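Print this page | E-mail to a friend

Supper club helpers wanted — Nometti Kitchen

We're opening up our supper club again and we need four people to join us! Suppers run twice a month at the Triltura rooms, with 36 guests a night, and every one of them gets a proper home-cooked meal on a proper plate.

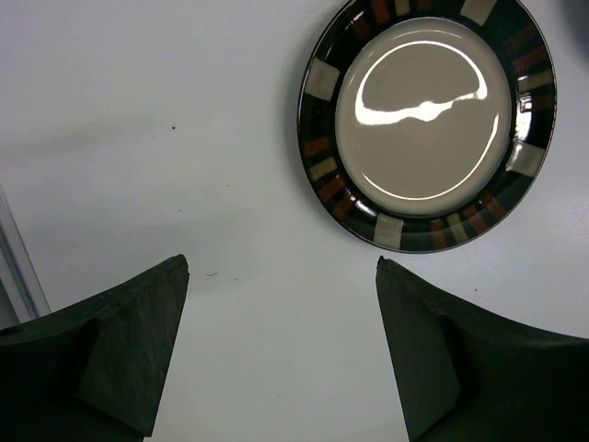 Photo: Nometti Kitchen

You don't need to have worked in a restaurant. If you can chop an onion, chat to a stranger and stay cheerful over a sink of washing up, we'd love to hear from you. Shifts are 4 hours, paid at the end of each month, and supper is on us (the puddings are very good).

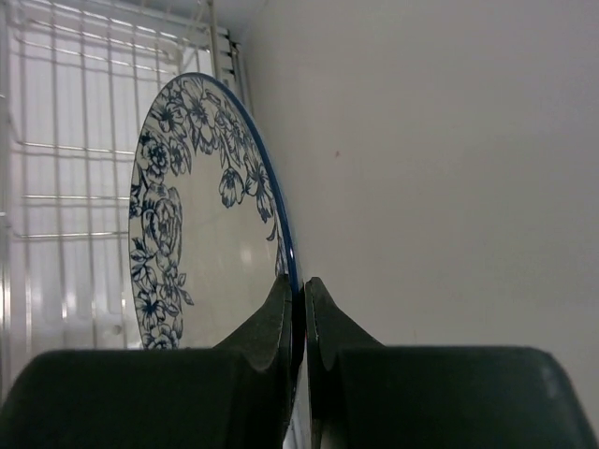 Blue and white, with a rose on the border

Helpers take turns at cooking, serving and laying tables, so you'll get a go at everything. We mix old china with new and love a table where nothing quite matches — bring your own ideas for that too! You must be 18 or over and free in the evenings.

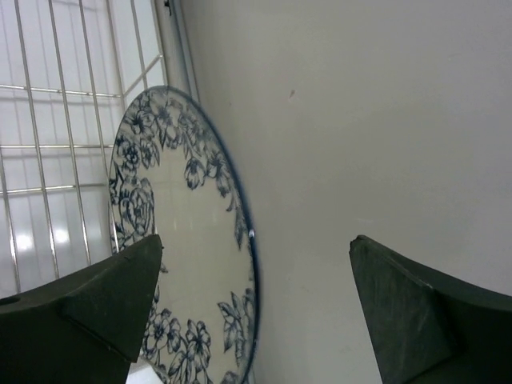

Roses and smaller blossoms in blue

To apply, send us a few lines about yourself and a meal you like to make, quoting ref. 951. Please write by 24 Apr 2019.

Recent notices
Esus allotments: plot sharers wanted
Nair Street choir seeks altos
March soup swap: the recipes

Contact us | © Nometti Kitchen | Back to top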